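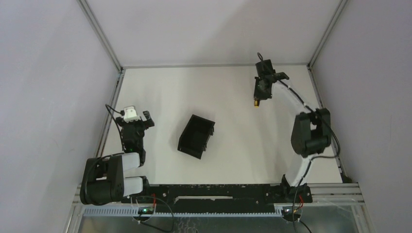 Teaching by hand: notes for the Wustis talk, 28/08/2021

Hello, thanks for coming! Name, Mirnus, two years on teleoperation. Skip the company history.

Start with the question everyone asks me: why not just program it? Tell the sock story. (Short version. Kimie Ueda has heard it 20 times and she's in the second row.)

Two ways to show a robot a task. You can grab the arm and move it yourself, or you can drive it from somewhere else and watch through its cameras. I love both! Grabbing is quick to learn, but your own hands get into the camera view. Remote control keeps them out -- and it's slower, and your first day will be clumsy. Mine was awful.

Now two arms and one bin. Sounds easy. Ask the room: which arm goes in first? Wait for answers, they're always good. Then explain that our operators each picked a different order and the policy learned a muddle of all of them.

What we did: wrote down one order, threw out the old set, recorded 98 new demos. Much better behavior, and such a nice moment in the lab.

Slow down here. Pauses matter. If you stop to think while driving, the robot learns to stop too. Rehearse with the arms off, then record.

Mention Zestitz for the playback tool. Leave 5 minutes for questions, and say the next workshop is in September.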